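Raquel Cordeiro and the joy of a well-mended wall

4 min read

Raquel Cordeiro answers the door with a paintbrush behind one ear and a second one in her hand, and before I've got my coat off she's asking whether I'm a warm-white or a cool-white person. I say I've never thought about it. "Oh, brilliant," she says, "we've got loads to talk about!"

She has been decorating houses for most of her adult life, first with her uncle Joaquim Bragança and now under her own name, Pelisside, which she runs with Filipa Cunha from two rooms behind a bakery in Esteves. Their speciality is colour in older homes, the kind with bulging plaster and corners that have never once met at a right angle.

"People apologise for their walls," she says. "They say, sorry, it's all wonky. And I think, lovely! A wonky wall catches the light all day long. You get five colours out of one tin."

Her notebooks are a treat. She has recorded every shade she has ever mixed, 2,512 of them at the last entry, each with a painted square and a scribbled note beside it. Number 37 is a grey-green that Joaquim made for a stairwell and then couldn't repeat. "He was furious," she says, laughing. "He'd used the end of something left in the van. I still try for it every spring, and I get close, but it always dries too blue."

I ask about pink, which seems to be everywhere in her work at the moment, and she practically leaps out of the chair. The turning point was a job for Conceição Sequeira, a retired music teacher who had lived with magnolia for decades and wanted, in her words, "something to wake up to".

"I brought her four pinks, all very polite," Raquel says. "She looked at them and said, have you got one that shouts? So I went back and mixed one that shouts. She rang me in May to say she has her coffee facing it every morning."

The trick with a loud colour, she tells me, is to give it a quiet neighbour. Cream is her favourite — a proper buttery one — with a pale strip of trim so that the two have a clean line to meet at.

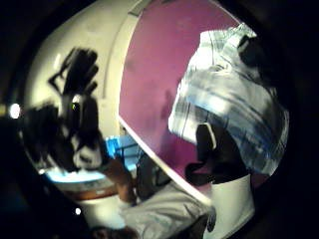

Magenta-pink next to cream, with lighter trim along the join.

Filipa, who has been sanding in the next room, puts her head round the door to say that the clean line is her department. "Raquel gets to the edge and starts singing," she says. "I'm the one with the steady wrist."

What next? There's a hallway to finish for Amândio Paiva, who has asked for yellow and keeps changing his mind about which one, and after that Raquel wants to run an evening class for beginners. She'd start everyone on a cupboard door. "You can paint it, hate it, and paint it again before supper," she says, and goes off to find me a brush.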